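Let the slow hands teach

In our group at Vinlow we have an old argument. Should the person who shows a task to the robot be quick and skilled, or may he be slow? Most of my colleagues prefer the quick ones. I take the other side, and I want to explain why.

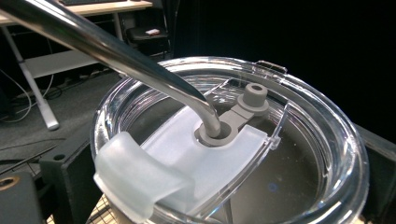
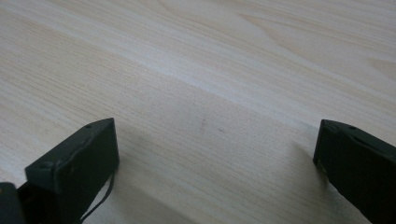 I learned remote control first, on the Baptiste arm, and I was bad at it. The delay is small, but the hand feels nothing, so you look and look and then you push too hard. When we moved to showing by hand, in September, everybody became faster in one day. From that moment people started to be proud of their speed. A good operator could record 100 demonstrations before lunch, and I could make 60.

I do not say that speed is bad. But a fast person hides his decisions. He corrects the angle of the wrist while he is already closing the fingers, and later it is very hard to separate these two things in the data. A slow person stops, opens the fingers again, comes from another side. My colleagues call this noise and cut it away. I think it is the part we should pay for, as the robot will also arrive at the wrong angle and must know what to do next.

Last winter I asked to keep 21 of my clumsy recordings in the training set. There was some laughing – I accepted it. I cannot prove with so few that they helped, and I will not pretend it. Still, I would like us to stop throwing them out before anyone has watched them to the end.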